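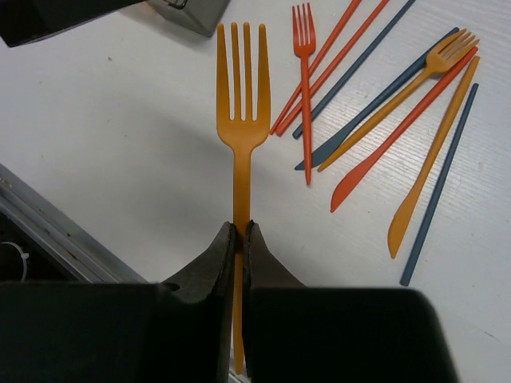
Skiden canteen counts its forks

March 2024

Staff at the Skiden canteen have begun sorting the coloured plastic cutlery, a job put off since December. Forks go in one pile and chopsticks in another — a system everyone agreed on at once and then argued over for a week.

The supplier, Hartono, delivered 2,000 pieces last year. Some 200 have since gone missing, most of them forks.

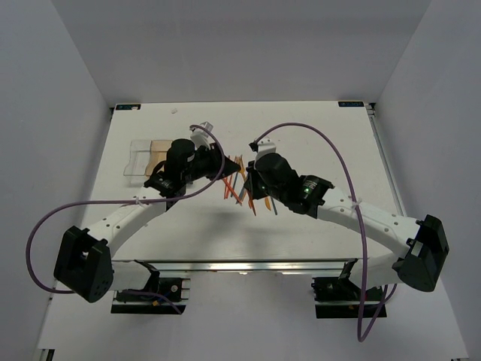 Orange is the commonest complaint, being the colour people seem to take home. Missing pieces can be left in the box by the door until the end of the month, with no questions asked and only mild staring.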